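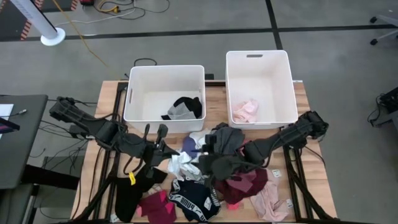
4. Sorting a Mixed Load

The Trosby sorting table is made for one load at a time. You will try two. Everyone does, and the second one ends up on the floor.

1. Set both bins along the far edge of the table, handles where you can reach them.

2. Tip the load out in front of the bins. Do not pre-fold. It only makes the pile look finished.

3. Decide which bin is for darks and which is for lights, and tell the rest of the household. Munther Salameh, who wrote the first edition of this guide, kept this to himself and wore pink undershirts until August.

4. Work from the top of the pile down. Pulling from the bottom is quicker until the pile follows you.

NOTE: Gray belongs to neither side. Pick one and stick with it. We have had more than 60 letters on the subject and do not need yours.

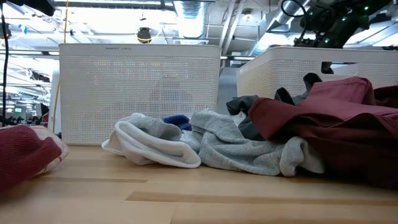
5. Leave socks until last. Turn each one right side out and lay it flat near the front edge. If its partner has not appeared by the time the wood is bare, see Section 9, Single Socks.

6. Check pockets. The table will survive a ballpoint pen. Your shirts won't.

CAUTION: Keep new red or maroon clothes out of both bins for the first wash, whatever the label promises.

CAUTION: Do not sit on the table. It is rated for 118 pounds of laundry, and you are not laundry.

7. Wipe the top with a dry cloth before starting the next load.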